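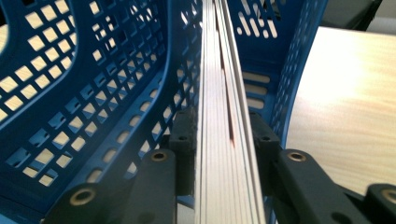

Blue perforated basket with thin pale sheets stacked on edge.

Tranham Interleaving Sheets, Uncoated

Plain separator sheets for packing flat goods: plates, glass panels, framed prints and tile samples. Each sheet is cut square on all sides and supplied without print, glue or coating.

Specifications
Sheet length: 322 mm
Sheet width: 45 mm
Color: natural white
Sheets per bundle: 24
Bundles per carton: 19
Storage: flat or on edge, in a dry room

Use
Place one sheet between each pair of items. For glazed ware with a raised foot, use two. Sheets can be cut with a standard guillotine or a craft knife. They are not suited to direct contact with food or to wet goods.

Shade may vary slightly between batches. If shade matters for display packing, order the full quantity at one time.

Ordering
Sold by the bundle or by the carton. Bundles ship in a paper band. The Lunon range covers wider formats; for sheets with a release coating, see Sedgwick Coated. Cartons fit the Menier shelf unit, lower bay only.

Opened bundles cannot be returned.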